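Bostura support: breeding pen timer stuck, eggs not hatching
Status: Solved
Opened by: Engelbert Wieser
Handled by: Ferdinand Eberhard
Game area: Brustthorpe, lower pens

Report from player

I put two Chae in the breeding pen in February and the egg timer has been sitting at 6 hours left ever since. The egg shows in the nest but I can't pick it up, move it or sell it. Both parents are locked as well. I have 20 pens and only this one is affected. I have restarted the game and signed out and in again.
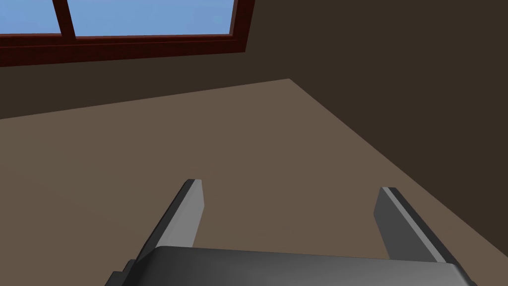

The parents are level 44 and level 84. The higher one was traded to me by a friend on the Edden server the evening before. I don't know if that matters.

Reply, Ferdinand Eberhard

Thanks for the report. Please tell us whether the traded Chae still shows a small grey ribbon next to its name. Please also open the pen menu, choose History and copy the last line.

Reply, Engelbert Wieser

Yes, the ribbon is there. The last line in History says "Pairing accepted, owner pending".

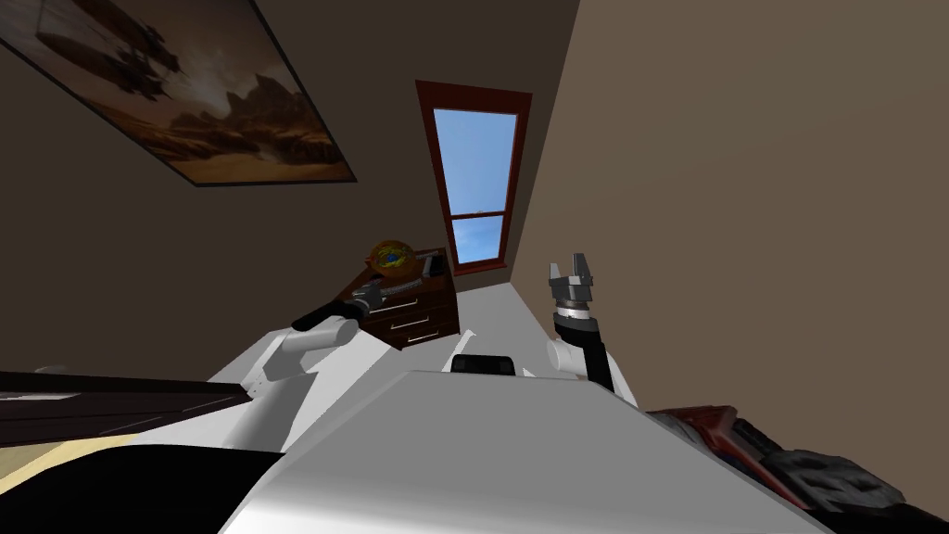 I tried Cancel Pairing as well. The button goes dark for a second and then comes back. No error message. I haven't touched the other pens in case it spreads.

Reply, Ferdinand Eberhard

It won't spread to the other pens, so carry on using them. The grey ribbon means the trade was never closed on the Edden side. The pen let you start the pairing anyway, and it should have refused. The timer stops at the first ownership check and waits for an answer.

Do not release either parent. The egg is deleted with them and we can't restore it.

Steps to clear it

1. Ask your friend to sign in on Edden and open the Trades tab.
2. They should find the trade under Unfinished and press Confirm.
3. Sign out of Brustthorpe fully. Going back to the title screen is not enough.
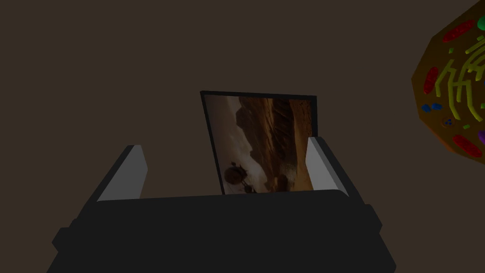 4. Sign in and look at the traded Chae. The ribbon should be gone.
5. Open the pen and press Refresh once. The timer should start again from where it stopped.

If the trade isn't listed under Unfinished, reply on this ticket and we will close it by hand.

Reply, Engelbert Wieser

It was listed. He confirmed it, I signed out and in, and the ribbon has gone. The timer is now at 5 hours 58 minutes and counting down. Will the egg keep the coat colour it was showing before?
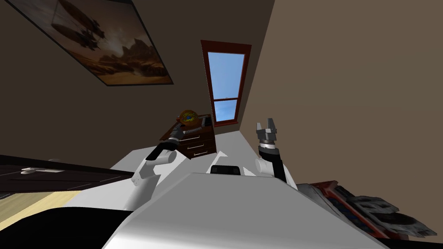

Last changed: February, 16:20

Reply, Ferdinand Eberhard

Yes. Coat and pattern are set when the pairing is accepted, so the stop makes no difference to them. I have passed the missing ownership check to the pen team. Until it is fixed, please look for the ribbon before pairing any traded animal.

Reply, Engelbert Wieser

Egg hatched, both parents unlocked. You can close this.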